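Le questionnaire d'humeur que les centres de santé au travail font remplir avant l'entretien annuel pose neuf questions, dont trois portent sur le corps : sommeil, appétit, fatigue. Un salarié qui dort mal à cause d'horaires décalés obtient donc des points avant même d'avoir dit un mot de son moral. Le seuil d'orientation, lui, ne bouge pas.

Je ne conteste pas l'outil. Je conteste l'usage du score total comme critère unique. Deux personnes à 11 points peuvent n'avoir coché aucun item en commun au même niveau, et le logiciel Birenier les range dans la même file, avec le même courrier type. Le médecin reçoit un chiffre; le détail des réponses se trouve deux écrans plus loin, et il faut le demander.

Au centre de Flaltimska, Doina Tomić a repris 1498 questionnaires remplis par des équipes de nuit. Sur ce lot, 323 dépassaient le seuil. Une fois retirés les items de sommeil et de fatigue, 26 dossiers conservaient à eux seuls assez de points pour le franchir.

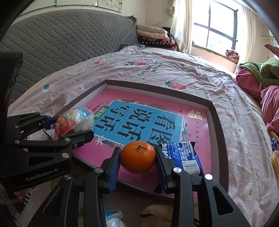

Cela ne veut pas dire que les autres allaient bien. Une insomnie installée précède souvent un épisode dépressif, et l'écarter du calcul serait une erreur symétrique. Mais elle appelle d'abord une question sur les horaires, la lumière, le café de quatre heures du matin - pas un rendez-vous en psychiatrie dans cinq mois.

Kibet Mwaipopo, médecin du travail, m'objecte que tout sous-score complique la lecture et que les équipes n'ont pas le temps. L'argument est recevable pour un formulaire papier. Il l'est moins pour un logiciel qui additionne déjà les neuf réponses et pourrait afficher deux sommes, somatique et affective, sur la même ligne.

Reste la question du délai. Un questionnaire rempli en décembre et lu en mars décrit un état qui n'existe peut-être plus. Je préférerais une seconde passation à quinze jours, courte, avant toute orientation non urgente. L'item sur les idées suicidaires doit rester hors de ce circuit et déclencher un appel le jour même, quel que soit le total.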